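Last updated: 6:40 p.m.

Anness to switch to shared dish service at community hall this November

ANNESS - The town will stop providing disposable plates and cups at the Orkby Street community hall in November and will lend out washable dishes instead, under a plan approved by the town council at its last meeting.

Groups that rent the hall will be able to borrow plates, bowls, cups and flatware at no added cost. They will have to wash everything before they leave and put it back on the racks. A group that leaves dirty dishes behind will be charged a cleaning fee of $32.

The hall was booked 200 times last year, according to figures presented to the council by parks and recreation director Danuta Kurek. Most of the bookings were for birthday parties, club dinners, memorial lunches and classes. The town spent $1,132 on paper plates, plastic forks and foam cups for those events, and it paid separately for extra trash pickup on busy weekends.

"People have asked us for this for a few years," Kurek said. "The kitchen has two deep sinks and plenty of counter space. What we didn't have was the dishes."

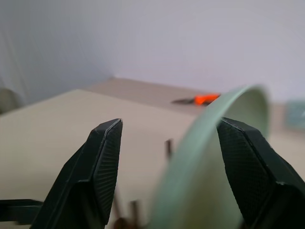
A pale green curved object, seen up close.

Most of the dishes are coming from Plimano, a restaurant on Mill Road that closed in the spring after its owners retired. Farzad Babaei, who ran the restaurant with his brother-in-law, offered the town its plates and bowls for a low price. The council agreed to pay $1,105 for the full lot, which includes serving platters, water pitchers and storage carts.

Babaei told the council that the dishes do not all match. The restaurant bought new pieces as old ones broke, and the colors changed over time. He said the heavier plates had held up best and that he had already pulled out anything with a chip in it.

Council member Kianoush Zarei cast the only vote against the plan. He said he supported cutting down on trash but was worried about breakage and about whether small groups would have enough people to do the washing.

"If you have a family of six cleaning up after a memorial for 80, that's a long night," Zarei said. He asked that groups still be allowed to bring their own disposable plates, and the council added that to the rules before the vote.

The county health office does not require a commercial dishwasher for private events at the hall, Kurek said. Public events where food is sold fall under different rules, and organizers will still need a temporary food permit. Instructions for washing, rinsing and air drying will be posted over the sinks in English, Spanish and Farsi.

Firouzeh Shirazi, who teaches a monthly cooking class at the hall, said her students already bring dishes from home and carry them back in their cars. She said storage would make the biggest difference to her.

"I load and unload four boxes every time," she said. "I would be very happy to leave those boxes in my garage."

Shirazi asked the council to buy more drying racks, saying that towels get soaked quickly when a whole class is washing up at once. Kurek said racks were not part of the purchase from the restaurant but could be paid for out of the hall's regular supply budget.
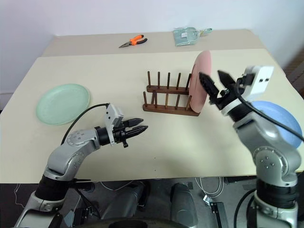

The hall's storage closet will also need work before the dishes can be moved in. Two of the shelves sag, and the door does not lock. Yazdani Carpentry, a local shop, gave the lowest of three bids for the job and is expected to begin once the summer programs have ended. The kitchen will stay open during the work, but the closet will be off limits and folding chairs will be kept in the front lobby.

Groups that have already booked the hall for November or later will get a letter with the new rules. The cleaning fee will not apply to bookings made before the council vote.

Siamak Alipour, the town clerk, said renters will sign a one-page form when they pick up the key. The form will list how many place settings they are borrowing and who is responsible for returning them. Broken items should be written on the form. The town does not plan to charge for a plate or two, Alipour said, but it may bill a group for larger losses.

The council will review the program after its first six months. Leftover paper goods will be given to the summer day camp.

Questions about hall rentals can be directed to the town clerk's office, which is open from 8:30 a.m. to 4 p.m. on weekdays.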